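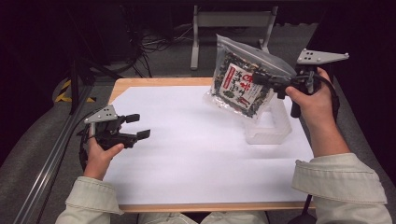

Dried Mix, Bag and Box: A Small Gallery

I keep reading that dry goods last longer once they leave their bag. Jostora prints it on every storage box they sell, and Standurora has a 3,000-word guide that says the same thing at greater length. I have my doubts. A resealable bag already closes, and it takes up less shelf than any tub I own.

The first picture has the bag held over the table, a frosted plastic container under it on the paper. Dark mixed dried food, black and green with some brown and orange. The label has big red characters and I can't read any of it in the picture, which is my main complaint about decanting: throw out the bag and you lose whatever the label was telling you.

Clear plastic, very close. Every fold and shine shows, and the contents mostly don't. So much for the claim that clear packaging lets you check your stock at a glance. Barredo charges extra for "crystal view" bags. I would not pay it.

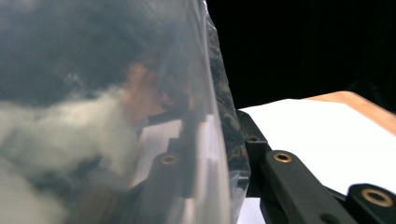
One reader wrote in to say that the bag is fine until the zip strip fills with crumbs, and that after three refills hers never sealed again. Fair point. I still want to see a tub that does better in April humidity.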